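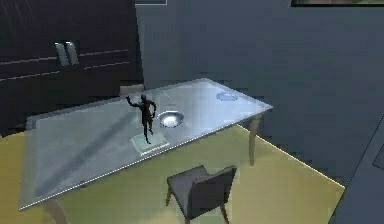

Sim kitchen for a garage arm, am I wasting my time?
Home Builds > Arms and Grippers

garagefaria
Some of you saw my arm thread back in January. Six joints, printed links, bolted to the bench next to the water heater. Before I let it near real dishes I've been building a kitchen and dining table in sim and running pick attempts there. The target list is short: bowl, sponge, toast. I'm at 126 runs on the bowl and it picks it up in all but 20. On the bench I tried the same thing with a steel mixing bowl and quit after nobody in the house could stand the noise.

So is the sim lying to me, or is my arm just bad?

pegboard_sala
Both, probably. I've never seen a home build where the sim number meant anything. What friction did you put on the bowl? If you left it at the default you're picking up a rubber bowl that looks like metal.

garagefaria
Default, yeah. I did change the mass.

vmancuso
I'll disagree with Sala a little. The number is junk but the sim still earns its keep. I caught a bad elbow limit that way, one that would have put my forearm straight through a cabinet door. You can crash it all night and it costs you power and that's it.

pegboard_sala
You could catch that with a tape measure and five minutes.

vmancuso
Could have. Didn't.

garagefaria
Here's the other half of the room, the fridge and the counter. I want to do the sponge next and then the toaster. The sponge is a rigid block right now, before anybody asks. 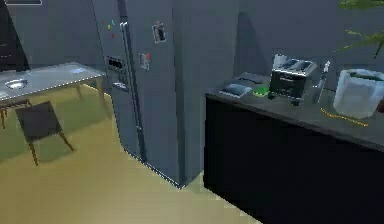

Vittoria Mancuso would skip the toaster completely. Bread crushes, and a rigid slice in sim will teach your gripper to squeeze way too hard. Stay on the sponge until the bench agrees with it. Also, which gripper is this? If it's the Grutine kit, the fingers flex more than the model file says.

(sorry, signed in with my other account, this is vmancuso)

garagefaria
It's the Grutine, yes. I didn't know that about the fingers.

lowtorque
Mine flexed so much I gave up and printed new ones at 50 percent infill. Better, still not good. I paid 59 bucks for that kit and the screws were worth more than the rest of it.

pegboard_sala
So we have rigid fingers, a rigid sponge and a rubber bowl. What part of this is testing the arm?

garagefaria
The planning? Reach, mostly. Getting over the edge of things without hitting them.

pegboard_sala
Fine, then call it a reach test and stop posting grasp numbers. I'd have no complaint with that.

lowtorque
Has anyone tried the Giketia contact settings? People swear by them. I couldn't tell the difference - but my base wobbles, so who knows.

vmancuso
Fix the wobble first.

garagefaria
OK. Plan is to measure the finger flex with a kitchen scale, put real friction on the bowl, rerun the whole batch and do the same count on the bench with a towel under it. If the two are nowhere near each other I'll say so.

pegboard_sala
Post the bench count first.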